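Week 2: Reading an installer's claims

Sales copy for heating and cooling gear leans on numbers that sound measured. Treat them with suspicion. Potholm's brochure says its ducted system "saves $1758" but never says against what, or over how long. A saving with no baseline is an advertisement.
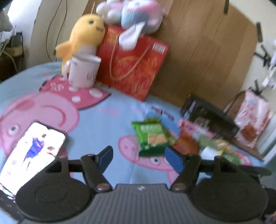
Phone on a printed blue cloth.

Kanesora quotes capacity at one mild outdoor temperature. Ask for the figure on a cold morning — and expect a pause. Amrani does publish both, though in a footnote on page 121.

Warranties need the same care. A 10 year term may cover the compressor and leave out labour, travel and refrigerant.

For the tutorial: bring one quote, household details blacked out, and mark every claim you couldn't check yourself.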